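Looking After Old Gadgets: Tips From a Crowded Kitchen Drawer

Every household has a drawer where dead phones go. Ours also holds a takeaway menu, a candle stub and the charger for a toothbrush we threw away. Before you add to yours, try a few of these.

Clean the charging port first

Half the phones declared dead in this house were suffering from pocket fluff. Switch the phone off, take a wooden cocktail stick and work gently round the edges of the socket under a bright lamp. No metal pins, however tempting. What comes out will resemble felt, and you may feel some shame. Then try the cable again before you spend a penny.

Suspect the cable before the phone

Cables die at the neck, where everybody bends them. Swap in one you know works, then try a different plug. I once priced up a new battery for a Brellitz tablet at £259, a bold sum for something with a cracked corner, and the culprit was a lead the cat had been enjoying. A new one cost £19, and the cat has been spoken to.

Keep your screws in order

If you do open something up, the screws will all look the same and will all be different lengths. Put a long one in a short hole and you can go straight through something you wanted to keep. Draw the outline of the gadget on a sheet of paper and tape each screw down where it came from. An egg box does nicely for the bigger ones. 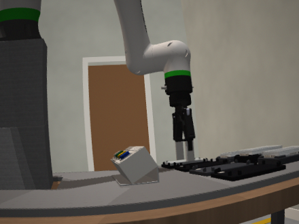
Clear the table properly before you start, too. Crumbs get under the glass and stay there for the life of the device, winking at you. A pale tea towel laid flat will stop small parts rolling off and makes them easier to find. Use one without loops, or you will spend the evening unhooking a spring from the terry towelling.

Forget the rice

A wet phone in a bag of rice becomes a wet phone with starch in it. Turn it off, take off the case, wipe it down and stand it port downwards somewhere airy. Leave it for 2 days if you can bear it. Do not put it in the oven, on the radiator or under a hairdryer, and please don't shake it.

Stop if the battery is swollen

A screen lifting at one side or a back that rocks on the table means the battery has puffed up. Don't press it flat, don't charge it and don't go near it with a screwdriver. Ring a repair shop and ask how they'd like it brought in. Thrift has its limits.

Back up while it still works

Dull, I know. I did mine in March after finding 206 photos of the same hedge on a failing Nodov handset, and I still wanted every one of them. Check that the copies open on another device before you wipe anything.

Label your chargers

A strip of masking tape and a biro. Write the name of the gadget on the plug, and throw out anything that has gone unclaimed since the last big tidy. You will need it the following morning.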